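Using an AI helper to keep the workshop going

I put off trying an AI chatbot for shop chores for ages. Then in October my old compressor started tripping its breaker, I typed in the symptoms, and it asked me better questions than I'd asked myself. So now I use one most weeks, and a few habits have stuck.

Type in the model plate first. Every letter, even the smudgy ones. If you just say "my compressor," you get advice for everybody's compressor.
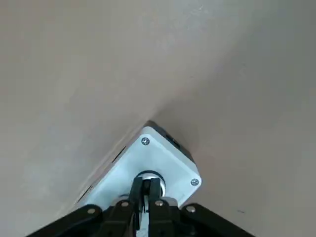
Light-colored box on a tan surface.

Keep one long chat per machine. Mine has 98 messages on the Fanholm bench saw alone, and I can scroll back to see when I last changed the belt – so much better than my sticky notes!

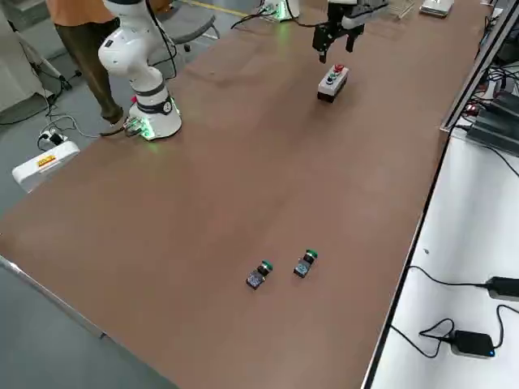

Thu Vi
Workshop columnist

Ask where a number comes from. I was told to run my drill press at 540 rpm for a big hole saw, and the chart inside the belt cover had a different speed. I went with the chart. Same goes for torque, fuse sizes and anything to do with glue and heat.

Let it write your maintenance list, then cut it down. My first one had way too many jobs on it (it wanted me to oil things that don't take oil). I kept eight, printed them and taped them inside the cabinet door.

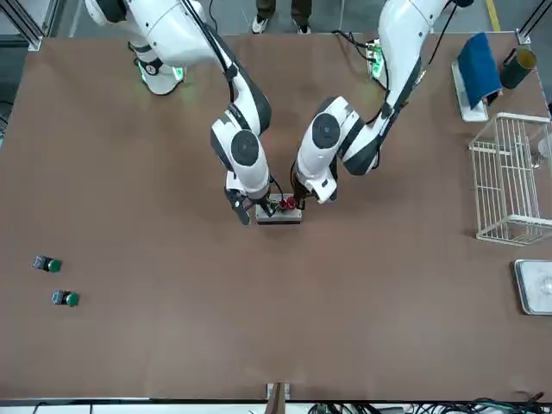
What I don't ask it

Wiring inside the panel. I call Udel Electric for that, and I read them my notes over the phone – they like having the dates.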